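## Flodcombe gets its turbines!

Great news from the coast — the Flodcombe wind project has cleared its last local permit, and crews can start laying the shore cable in June. Five turbines, 40 megawatts in all, and every one of them will feed the substation just outside Broltidville. We've been following this one since the first survey boats went out, so forgive us for being a little giddy.

Mireille Boyer, who leads the project for Wumema, told us the cable route was the hard part. It now runs two miles farther north than first planned, well clear of the clam beds (the clammers asked for that, and they got it).

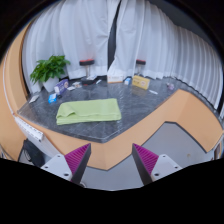 Will the cable work close the beach road?

Only at night, from 7 p.m. on, and one lane stays open the whole time.

Filali is building the towers, and Pascal Lefèvre from their yard is coming to town to talk about welding and crane jobs. Bring your questions, bring your résumé, bring a teenager who likes big machines! Sign-up sheets are at the Broltidville library desk.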